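Narkcombe's rocket test site will get its second engine stand after the county board voted Saturday to extend the lease held by Plinon, the launch company that has worked from the old airfield there for 9 years.

The new stand will sit on 62 acres at the north end of the property, past the existing fuel storage area. Plinon plans to use it for the upper-stage engine of its Grandero rocket, a small launcher meant to carry weather and mapping satellites. Ground work is set to start in September.

"We have one stand and two engine programs, and they have been waiting on each other," said Rekha Pandey, who runs test operations for the company. "With the second stand we can keep both crews working."

Under the lease, Plinon may fire engines between 9 a.m. and 6 p.m. on weekdays. Full-length burns must be announced two days ahead on the county website and by text message to households that sign up. The county will also place sound meters along Yap Road, where the nearest homes are.

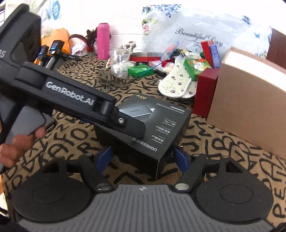

*A boxed product on a table, between the blue pads of a hand-held gripper.*

Several Yap Road residents asked the board to hold off until a new noise study was done. Gerrit Cuypers, who keeps horses there, said the current tests already rattle his barn doors and that a larger engine would be worse. Plinon engineer Saqib Shaikh told the board that the upper-stage engine produces less thrust than the one being tested now and that the new stand will face away from the road, toward the quarry.

The company will pay the county an added $3,875 a month once the stand is in use. Board member Vitória Gouveia asked that the money go toward repaving the airport access road, which carries most of the truck traffic to the site. The board will take that up with the next budget.

No date has been given for the first Grandero launch. Pandey said the upper-stage engine has to finish its full set of ground tests before the company will book a launch pad.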